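How to set up a tiered wire stand for a small display table

Quick one today. I have 6 of these stands going out to the Wesska market in February and I keep getting the same messages about them, so writing it all down once. Skip to the wobble part if yours is already together.

I mean the white wire kind. Round ring on the bottom with spokes, one thin pole up the middle, then more rings on the pole with arms sticking out like a wheel. People hang earrings on them, keychains, hair ties, little ornaments, socks even. Cheap, light, pack flat if you take them apart. Mine were sold under the name Emetti but there are lots just like it.

What you need

The stand. A table that doesn't rock. White paper or a plain cloth. Tape. A soft dry rag. Small hooks if your stuff doesn't have loops already. A tape measure if you're fussy, I'm not.

Step 1. Clear the table first

All of it off. Don't build around your coffee. Wipe the top down, crumbs under a wire ring will tip it, even small ones. Old marker lines and scuffs don't matter, you can cover those or leave them.

If the table rocks, fix it now. Folded card under the short leg. Push on each corner with the flat of your hand and keep going till it stops.

Step 2. Cover or no cover

Paper looks cleanest in photos and you can throw it out after. Cloth looks nicer in person but it bunches. If you go with cloth pull it tight and tape it underneath, all sides. One wrinkle under the base and the whole pole leans, and on a tall stand a tiny lean at the bottom is a big one up top.

Chiamaka Idahosa does hers with no cover at all, straight on the table. Works fine. Depends what you sell, white on white is hard to see for some people.

Step 3. Base

Lay the ring flat. Press down around it with two fingers and feel for a gap. If one side lifts, the ring is bent. Take it off the table and bend it back by hand, slowly, little bit at a time. No pliers, they chew up the coating and then you get rust spots.

Look at the middle where the spokes come together. The pole goes in there. If yours screws in, go finger tight, then a quarter turn more. If it just pushes in, twist while you push.

Step 4. Pole and rings

Bottom ring first, then the next one up. Sounds obvious. I have still done it backward.

Leave enough room between tiers for the longest thing you're hanging plus a bit. For long earrings I go one hand width. Turn the upper ring so its arms sit in the gaps of the lower one, other wise everything hangs right in front of everything else and tangles.

Check the pole from two sides. Crouch so your eyes are level with the tabletop, look, then go look again from the next side of the table.

Step 5. Where it goes on the table

Middle is easiest. Weight over the center, room all round, people can reach from anywhere. Toward the back corner is better if you want flat stuff laid out in front, trays or cards or whatever. Keep the whole ring on the table in either case. Not one bit hanging over.

Anything floppy or long, keep it off to the side. Straps and belts catch on the ring and drag it.

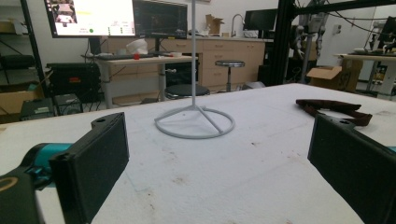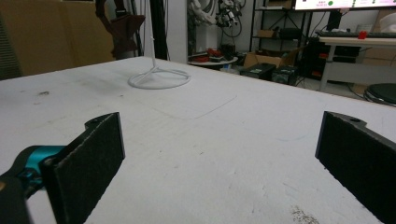
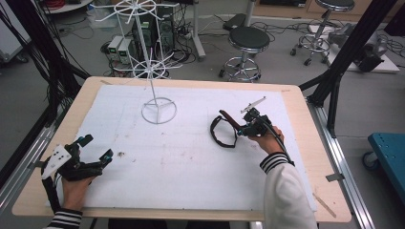
Step 6. Load it

Opposite sides, always. One on the left, one on the right, one front, one back. Fill the low tier before the top. Heavy things low. If you fill one side all the way first it WILL go over, and it goes fast.

Give it a little nudge when you're half done. Should sway and come back. If it keeps leaning take two things off that side and move them across.

Unloading is the same in reverse, top tier first, going side to side.

If it still wobbles

Check in this order:
table leg
wrinkle or crumb under the ring
bent ring
loose pole
too much up top

Almost always the first two. If it's the pole and it won't tighten, one wrap of tape around the end and push it back in. Ugly but it's hidden.

For outdoor tables you need weight on the base. I use small flat beanbags laid over the spokes, Chinyere Okonkwo ties hers down with fishing line to the table clamps. Hers is neater.

Packing up

Take the rings off, wipe them, stack flat with a sheet of paper between so the coating doesnt scratch. Poles together in a towel with a rubber band at each end. Keep any screws in a little bag and tape the bag to a pole, not loose in the box.

Next post is the hooks, how I make them and what size wire. Had a question about spray painting the stands too, haven't tried it so can't say. If you have, leave a comment with what paint you used and if it chipped.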